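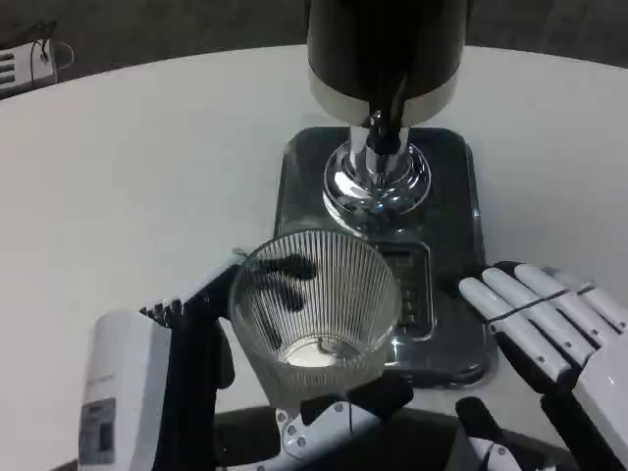
## 3. Training and Retention in Restaurant Kitchens

The survey covered 37 restaurants in the Zabala district and was closed in September. Head chefs answered questions on how they had learned the trade, how they teach junior cooks, and how long those cooks stay. In all, 129 kitchen staff returned the written form.

Chefs trained through a formal apprenticeship moved new cooks between stations more often than chefs who had learned on the job. Nagano found the same pattern in hotel kitchens, although her sample left out pastry sections. At Fatora, a dining room with 70 seats, each new cook spends four weeks on cold starters before moving to sauces. Skitow assigns one station for the first season.

Figure 2 shows a coffee grinder on a white table. 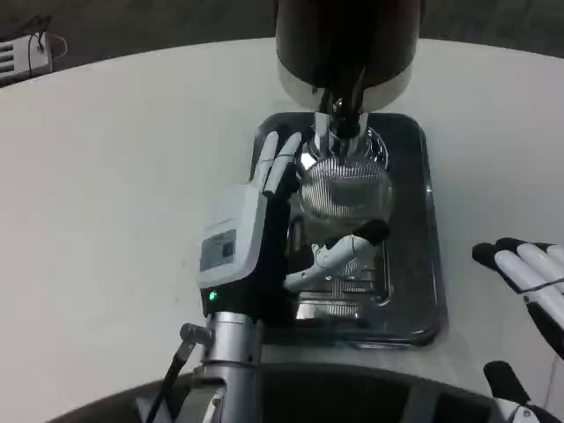 ### 3.1 Limits of the Survey

Staff who had left before the survey opened could not be reached, so early departures are likely undercounted. Wage records were supplied by owners and were not checked against payroll. Answers from Eslow arrived after the closing date and are reported separately in the appendix.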